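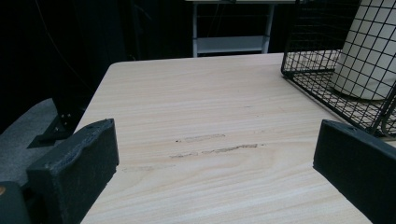 Table surface thread, as requested under the last one. Subject is gray marks on light tabletops: what they are, what order to try things in, and when to stop. 1/

Background for new followers. I look after the furniture in a shared workroom in Nalville. Tables, shelving, wire baskets, a lot of chairs. I log every surface repair, and the log is at 289 entries as of this morning, 18/02/2025. Gray marks are the most common entry by a wide margin. 2/

Two kinds of gray mark. Transfer: something left material on top of the finish. Abrasion: something took material out of the finish. They look the same from standing height. On pale grain they look the same from a foot away too. 3/

Test one is a fingernail, dragged across the mark at a right angle. If the nail catches on an edge going down, abrasion. If it rides up over something, transfer. If you feel nothing, assume transfer and carry on. 4/

Test two is a flashlight laid nearly flat on the table with the overheads off. Transfer stays gray and dull. A scratch throws a thin bright line on one side. Do this before any liquid goes near it. A wet finish hides fine scratches for several minutes and you will congratulate yourself too early. 5/

Marks that run with the grain are harder to judge than marks that run across. The light has to come in from the side of the table, so that it crosses the grain. Most people stand at the end. 6/

Patchy marks, where the streak breaks up and starts again, are usually transfer in my log. The object skipped. I would not call that a rule. 7/

Usual sources of transfer, in order of how often they turn up in the log: rubber feet, bare metal edges, shoe soles (people stand on tables), pencil, wire baskets pulled instead of lifted. 8/

Baskets get their own post. Black wire mesh is a coated wire. The coating is fine until it wears through on the bottom rim, and after that the rim is a file. Turn the basket over and run a cotton ball along the bottom wire. If it snags, that basket does not go on a wood top without feet. 9/

Feet: clear stick-on bumpers, the low dome type. One at each corner and one at the middle of each long side. Clean the wire with alcohol first. They still come off. A 3 mm strip of felt glued along the rim lasts longer but picks up grit, and then you have built a sanding block. I went back to bumpers in October. 10/

Cleaning sequence for transfer. Start dry. A plain white vinyl eraser, light pressure, with the grain. Brush off the crumbs, look again with the flashlight. A fair number of entries in the log end at this step. 11/

Next, damp microfiber with one drop of dish soap in a cup of warm water. Wring it until it stops dripping. Wipe with the grain, then dry straight away with a second cloth. Water standing in a seam between boards or strips is worse than the mark you came to remove. 12/

Next, alcohol diluted to 50 percent, on a cotton swab, on a hidden spot first. Underside of the overhang works if it has the same finish as the top. Wait for it to dry. If the finish turns cloudy or tacky, stop, you have shellac or something close to it. 13/

Melamine foam sits after that and people always want to start with it. It is an abrasive. It removes the mark and the sheen together, and on a satin top you get a dull oval that shows more than the mark did. If you use it: wet, no pressure, a few strokes, stop, look. 14/

Things I leave out. Toothpaste, baking soda paste, acetone, furniture polish with silicone. The last one does no damage on the day. It makes every later repair fail, as new finish will not stick where it has soaked in. 15/

Abrasion is a different job. First question is what the top is. Look at an edge. Solid wood and glued-up strips show end grain on the short side, and the lines on top carry on down. Veneer shows a thin layer over something else. A printed laminate usually shows a dark line or a separate edge band. 16/

Printed laminate: you cannot sand it. The pattern is a sheet of paper under resin. Clean it, leave it alone. A filler pencil in a close color helps with white-edged scratches and nothing else. 17/

Veneer: treat it as laminate unless you have done this before. The face layer can be thinner than you expect, and once you are through it there is no step back. 18/

Solid, oil finish: the easy case. Fine gray pad with the grain, wipe clean, thin coat of oil, wait fifteen minutes, wipe everything off. Feather out well past the mark – a hand's width at least – or the patch will show. 19/

Solid, varnish or lacquer: if the scratch is in the finish only, 1000 grit wet on a soft block, then rub the sheen back up with paste wax. If it is through to the wood, that section needs refinishing and I book the table out. 20/

Oily rags: lay them flat outdoors to dry, or put them in a metal can of water with a lid. Never in a pile. This applies to linseed and anything that contains it. 21/

On products, since I get asked. I have two waxes on the shelf, Restiner and Durura. Restiner is softer and easier to spread. Durura buffs up glossier than I want on a pale top. Neither one fills a scratch you can feel with a nail. Buy whichever is closer. 22/

What goes in the log: table number, position measured from two edges, length and direction of the mark, result of the nail test, last step used. Position matters. When the marks stack up in one corner, something lives in that corner. 23/

We had over 50 entries for the back corner of one table on the Long Room side. Moved the baskets to a shelf. Two entries there since. 24/

Also fine: leaving it. A faint gray streak on a worktable is a cosmetic defect. I record it and go to the next one if the nail test is flat and the eraser did nothing. 25/

Chair glides next time. Felt against nylon, and why the nail-on type splits legs. 26/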